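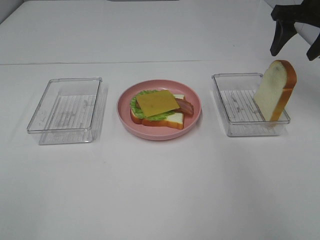
Words by Bríd Dolan
Food & Home | April issue

My grandmother cut her sandwiches into four and stacked them under a damp tea towel, and for years I thought that was the whole of sandwich knowledge. Then I spent a winter eating my way through Hunetberg, a town that treats bread and filling the way other places treat wine, and I came home with a notebook so stained with mustard I can hardly read it.

Hunetberg sits at the bottom of a long valley, and the road in follows the river past the old mill at Weris. The mill still grinds rye. You smell it before you see it, a warm, dusty, slightly sour smell that gets into your coat. Most of the town's bakers buy from Weris and they argue about the flour constantly, how coarse it is this month, how thirsty, whether the last batch was better. (The last batch was always better.)

What they make with it is the open sandwich, one slice, nothing on top but the good stuff. The first one I ate was at Noonan, a lunch counter with 2 tables and a row of hooks for wet jackets. Dark rye, cold butter spread thick enough to show tooth marks, smoked trout, a spoonful of pickled cucumber, dill. I ate it standing up and ordered another before I had swallowed the last bite!

The butter matters more than I ever guessed. At Noonan they told me it seals the bread, so the wet things stay where you put them and the crumb keeps its chew. They salt it themselves and leave it on the counter until it just gives under the knife. Spread it right out to the crust. A bare corner is considered a kind of rudeness, and after a week I was checking corners too.

Then there is the matter of the slice. Rye that dense wants to be cut thin, and it wants to be a day old. Fresh from the oven it gums up the knife and falls apart under a tomato. The bakery called Vendel, up the steep street behind the church, won't sell you its big loaf on the day it is baked. You can beg. I begged. I was handed a bun and told to come back Thursday.

I did come back, and I got to stay and watch. The ovens are lit at two in the morning and the first loaves are out well before sunrise. On a busy day Vendel bakes 164 of the big rye loaves, and on a slow one 118, and every last one gets a knock on the bottom with a knuckle. I tried knocking a few myself. They all sounded exactly the same to me, which caused a great deal of joy among the bakers.

Once a year, at the end of the winter, the whole town sets up long tables by the river and holds an open sandwich lunch. Around 1000 people come, many of them with their own plates from home, chipped and flowered and passed down. There are herring people and egg people. There is a small and very loud group in favor of liver paste with fried onions, and I have to tell you I joined them by mid-afternoon. Somebody's uncle played the accordion. It rained for a bit and everyone just leaned over their lunch and kept talking.

I make them at home now, most days. My rye is a supermarket one and my trout comes in a packet, and it is still the best part of my afternoon. If you want to start somewhere, start with egg: boil it so the yolk is just set, slice it while it's a little warm, and lay it over buttered rye with chives and more black pepper than seems right. Add a few rings of raw onion if you like them. Eat it with a knife and fork, the way they do in Hunetberg, or pick it up and lean over the sink, the way I do.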